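How to Put Together a Year-End Playlist
Bhupendra Tomar
January 2018

Start with your listening history. Most streaming apps keep one, and it will show songs you forgot you played in the spring. Copy every title you still like into one long list. Mine had 156 songs on it.

Take out anything you skip when it comes on. Then allow one song per artist. I kept "Flasermont" by Plodon and dropped their other two singles, which was hard. Keep going until you have 28 songs or fewer.

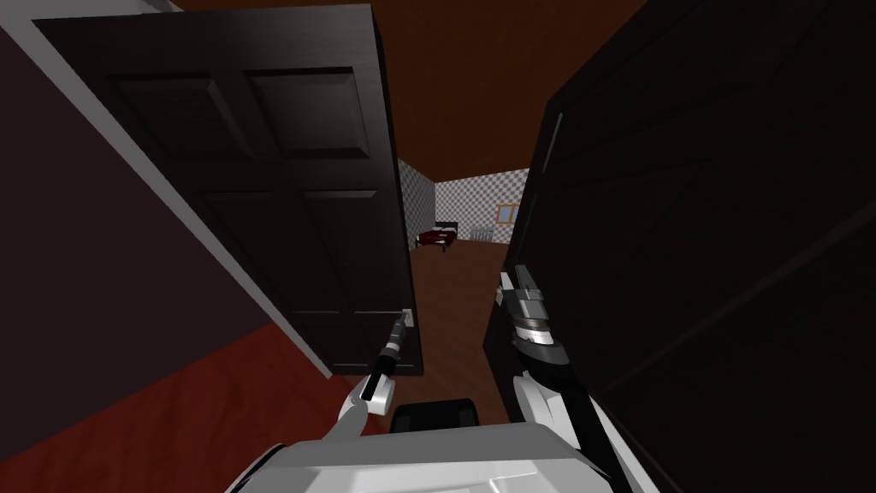
Should the songs go in order of release?
Put them in the order that sounds best. Listen to the last 10 seconds of each song and the start of the next one. If the jump in volume or speed bothers you, move one of them.

Place a song you know well first and save the longest one for the end. Slow songs work better in pairs. I have Tirkia and Joshi back to back near the middle, both from albums that came out in September.

Play the whole list once without touching it. Write down the songs you wanted to skip, remove them, and save the list under a new name so the long version stays as it was.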